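July 2018

Second day of the hearings in Nillesdale. Got a seat near the back at 9. The question is still whether Drodarent has to register its hosts' addresses with the city, and whether it pays the same lodging tax as the hotels do. The company sent 4 lawyers and a woman from its policy office who did most of the talking. She said they want to cooperate but the address rule goes too far on privacy. The council chair asked her the same thing twice and got the same answer twice.

Scanlon's man spoke after lunch. They run the older booking site and already pay the tax, so they want everyone to pay it. He was dull but clear. I took 6 pages of notes and will use maybe one.

The draft now says 20 days for a platform to hand over records after a written request. Drodarent wants longer. The vote got pushed to November – I expected that, but I had hoped to be finished with it by then.

Drove home by the river road. Read the Mondivura report over dinner, or the first half. It covers data rules in other cities and the tables are hard to follow. I need to ask the clerk for the amended text in the morning, and find out if written comments are still open.

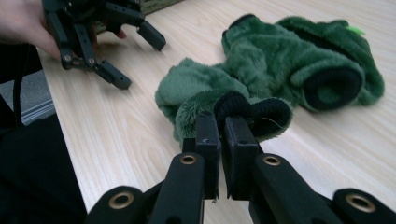 Still to do

Type up the afternoon notes. Call the clerk. Finish the report. Pay for parking.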